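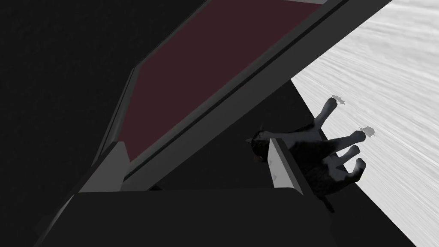

Wrist view, cat between the fingers.

Friday, 3rd January

Zavness sim, desk room. Back on the grasp planner now that the build machine is free again. Goal for the day was to get the small-object path out of the old script and into the Citach planner proper, so that cat, pen and book all go through the same call. They don't yet. Cat does.

Started by rebasing on the September branch. Two conflicts, both in the collision margins file, both my own doing. Kept the newer numbers for the palm and the older ones for the finger pads. The pads had been padded out by 3 mm on every face, which is fine for a book and hopeless for anything with legs. With the margin on, the planner treats the space between the paws as solid and throws out nearly every candidate that comes in from the side.

Took the margin off the inner pad faces only and reran the sampler overnight settings: 3,662 candidates, capped at 3,000 for scoring. The cap is older than this scene and I don't remember who picked it or what it was for. Left it alone, made a note in the config.

Scoring is slow. Most of the time goes to the mesh check against the cat, which is still using the full visual mesh as its collision shape. Urrego has a convex decomposition tool that would sort this out, but the version we have pinned doesn't write the inertia block, and then the object spins on contact. Options are to bump the pin or write the inertia by hand. I would rather bump the pin, but the Follbridge scenes depend on it too, so ask first. 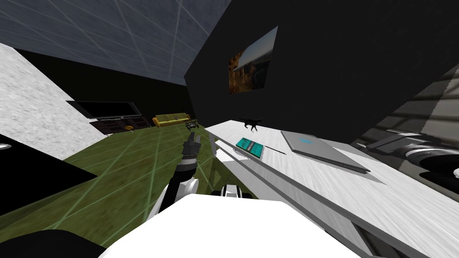

Head camera render. Posted by: sim desk, planning group

Second half of the day went on frames. The head camera is rolled well over in this scene, and the point cloud was coming out level, so somebody's transform was quietly correcting it and somebody else's wasn't. Symptom: the desk plane fit came back fine in the camera frame, then landed at a slant in the base frame, and the planner rejected the whole desk as a support surface.

Found it in the perception node. It reads the camera pose once at startup and caches it. If the head joint is set after the node comes up, the cached pose is stale and stays that way. Changed it to look up the transform per frame with the image timestamp. Costs a little on each callback, not enough to care about.

After that the segmenter behaved better on the desk. Book and laptop separate cleanly. The pen is thin enough that it gets merged into the desktop at the default plane tolerance. Dropped the tolerance and the pen shows up, but so do stray patches of desk, and the planner will happily try to grasp those. Need a minimum height filter or a better segmenter. Parking it.

The cat on the far end of the desk is labelled correctly but its box is too tall when the dark wall is behind it. I think the depth edge is bleeding. Haven't proved that.

Also noticed the left arm's home pose is set differently in the two launch files. One is in radians, the other went in as degrees and gets converted by the wrapper, with rounding. Small difference at the shoulder, bigger at the fingers.
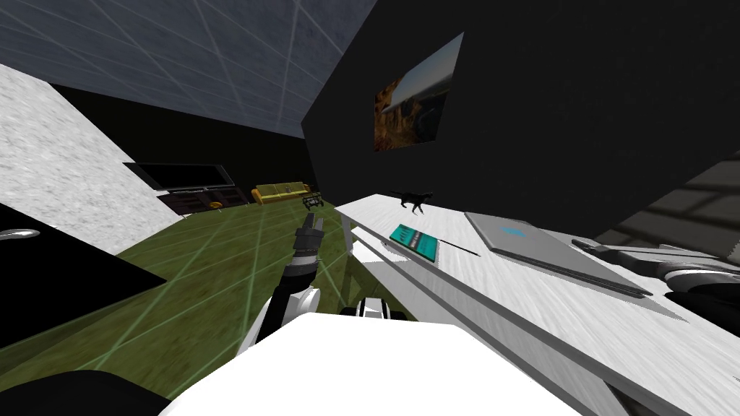
Moved both launch files over to radians and deleted the wrapper conversion. The tests that compared against the rounded values now fail, 7 of them, all by tiny amounts. Regenerate the expected values on Monday, after checking that the laptop clearance on the right arm is still what we want. The gripper end sits close to that corner and the margin there was tuned by eye.

Viewer still drops the floor grid when the scene is reloaded from a log. Cosmetic – ignore.

To do:
– ask about the Urrego pin before touching it
– height filter for thin objects, try on the pen first
– depth edge check on the cat, plain background versus dark wall
– find out what the 3,000 cap is protecting, or remove it
– move the book over to the new planner call

Branch is pushed, not merged. Config from today is saved beside the log under the same name. Don't run the old script against it, the margin keys have changed and it will fall back to defaults without a warning.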